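Cable drawer tips, and a word on the hand-held gripper kit

I've had the GenRobot.AI hand-held gripper kit on loan for 18 days now, two grippers you work with your own hands, and Tekle Gebretsadik asked me to try it on ordinary household mess before he spends 400 on a set. So this month's tips are all about tidying cables (my least favorite job!) and what changes when you do it with two fingers instead of ten.

Tip 1. Pinch the bundle, not the plug

Go for the middle of the tangle, where the cords cross, and lift slowly. The loops open up under their own weight and you can see which one is the troublemaker. I used to yank on the plug end, by hand too, and all that does is pull the knot tight. The pads on the fingers are textured and thin white charging cords are a good thing to practice on.

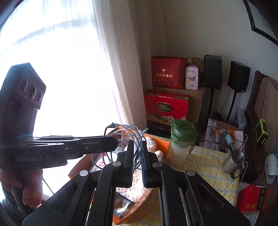 Tip 2. Use an open box as your work tray

Any cardboard box with some soft padding in it will do. Drape the cables over the side, let the ends hang, and lay each one flat on the table as it comes free. A checkered cloth is nice for this, you can line the cords up along the squares.

Tip 3. Keep the other hand still

This took me until Sunday to learn. If both grippers move at once you just make a new knot. Hold with one, pull with the other, swap.

Tip 4. Wrap loosely

Four fingers' width, one twist tie, done. I wrap with my bare hands, the grippers are hopeless at twist ties and I gave up after 2 tries.

Would I buy the kit? For cables alone, no. For practicing slow, careful picking, yes, and Sylvain Joly has already asked to have it next.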